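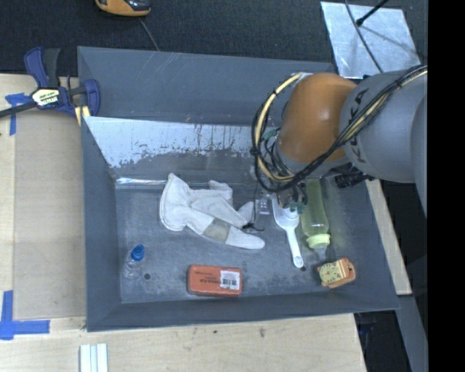 ekavanagh7
What size output cap do I need on a single-supply headphone amp driving 32 ohm cans?

Dolan_G
Go with 470 uF. That puts the low cutoff just over 10 Hz.

saoirse_k
220 is plenty. You get 23 Hz and most headphones roll off there anyway.

Dolan_G
Mine don't. I swapped 220 for 470 in my Plakik kit and could hear it on organ music.

saoirse_k
Did you change anything else at the same time?

Dolan_G
New op amp, same afternoon. Fair point.

ekavanagh7
Supply is 12 V, so is a 16 V cap OK?

Rafferty389
It only sees half the supply, so 16 V is fine. Plus side toward the amp. Add a 1k bleeder to ground or it will thump when you plug in.

ekavanagh7
Ordered four of the 470s.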